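4.2 Closing the loop on the reset planner

I'll start with the part we got wrong, because most of this section only makes sense once you know about it. Our first planner treated every object on the table as a box with six numbers attached. It asked the perception module for a pose, picked a grasp from a table we had built by hand, and sent the whole arm motion off in one piece. That worked fine for blocks. For anything with a curve to it, the planner would happily pick a grasp that looked great on paper and then lose track of the object the second the fingers got in the way of the camera.

So Leidy Villca and I threw out the one-shot version and wrote what we now call Zulletti (the name came from a typo in a config file and it stuck, sorry). Zulletti plans in short chunks. After each chunk it asks perception for a fresh estimate, compares that to what it expected, and decides whether to keep going, nudge the plan, or back off and start over. The chunk length is the one knob that really matters, and we spent most of October turning it. We settled on 3 control steps per chunk for the approach and let it stretch out during the long, boring moves through free space.

Figure 6. Simulated tabletop with both hands in view and a yellow fruit held at the right hand, next to the open cardboard tray.
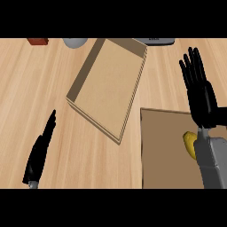
The trickiest piece was deciding what "expected" should mean when the hand hides half the object. Our tracker, Vononeck, gives us a pose and a confidence score, and early on we made the mistake of trusting the pose and ignoring the score. When the score dropped, the pose would start to drift, the planner would see a mismatch, and it would back off from a perfectly good grasp. Jairo Huaranga spotted this by replaying logs late one night, and his fix was pretty simple: once the fingers report contact, we stop asking where the object is in the world and carry its last good pose along with the palm. Vision only gets a vote again when the confidence climbs back over the threshold. I love this fix. It's eleven lines of code and it cleared up more trouble than the whole grasp rewrite did.

The second change was in collision checking. We used to grow every obstacle by the same margin, which made the inside of a shallow tray look a lot smaller than it is. Zulletti keeps the full margin while the arm is moving through open space, then shrinks it for the palm and fingers once they're over the drop zone. The forearm keeps the full margin the whole way — we tried relaxing that too and regretted it, as the wrist housing likes to swing wide during late corrections.

We ran 1199 simulated episodes with the final settings, using the same start poses for the old planner and the new one. Of those, 577 triggered at least one replan under Zulletti, and 116 of them triggered a full back-off. I was honestly expecting more back-offs than that. Yhon Mamani went through them by hand and sorted them by cause, and the biggest group was still the tracker losing a rounded object during the approach, before contact, where Jairo's trick can't help us. We come back to those cases in Section 5.

One thing I'd do differently is the logging. We only saved the plan that got executed and dropped the candidates that lost, so when somebody asked why the planner liked a weird wrist angle, all we could do was rerun the episode and hope the random seed was stored correctly (it wasn't, for the first batch). The current code keeps the top candidates along with their cost terms.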